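Drulent hand kit on a Zorkent arm, worth the money for light stuff?
Forum > Arms and Hands > Kits and Upgrades
Started Thursday, August 31, 2023

pleatherpete wrote:
Hi all, long post coming, get a coffee. I've been running the Drulent hand kit since June and I keep getting messages asking if it's any good, so I figured I'd put it all in one place (and then maybe my inbox can rest!). Short version, I like it a lot, with a couple of gripes.

Assembly took me 2 evenings. The printed manual is thin but the wiring page is clear, and the adapter plate bolted right onto my Zorkent with no filing or swearing, which I can't say for the last hand I bought. Calibration is a little wizard on the laptop that opens and closes every finger in turn. It's slow. Let it finish, because if you cancel partway it forgets everything and you start over.

Where it earns its keep for me is soft and floppy things. Hats, cloth bags, sachets of tea, that kind of stuff. My old two-jaw gripper either crushed them or flung them, and I'd gotten used to only ever practicing on blocks. A baseball cap is my favorite test now, since you have to come down on the brim with the fingers side by side and be gentle about it.
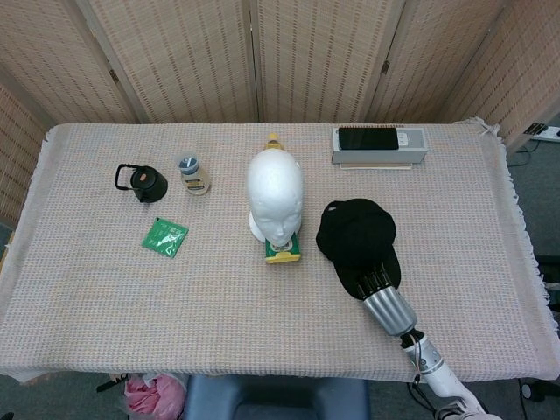 Marietjie Hendricks: Can I ask what you paid all in? The Pleren shop has the kit listed at 3,000 and that's before shipping, and for a hobby budget I just can't see it. I love my hobby, but I also love having a roof.

pleatherpete wrote:
Hi Marietjie! Fair question. Same price as you're seeing, plus 209 for the adapter plate, which stung a bit as I think it ought to be in the box. I sold the old gripper to soften the blow.

Kęstutis Urbonaitė wrote:
I'm going to be the grump and disagree with you, Pete, kindly meant. I had one for a good while and sent it back. The fingers are lovely on a cap, sure, but try a full bottle or anything with real weight to it and mine sagged every time. Support at Du Plessis were very sweet on the phone and never did fix it. For that price I want a hand that can carry my lunch.

pleatherpete wrote:
Was that the older tendon set? Mine came with the new ones. I'll admit I haven't asked it to lift much, so you may well be right.

Kęstutis Urbonaitė wrote:
Older set, yes. I'd still want to see a heavy lift before I told anyone to buy it.

Marietjie Hendricks wrote:
Pleren just emailed me back, they'll take 20 percent off a returned kit with the new tendons. Now I'm tempted, darn you both. Does the adapter plate fit the short Zorkent too, or only the long one?

pleatherpete wrote:
Only tried it on the long one, sorry! Ask them to check the bolt pattern before you pay.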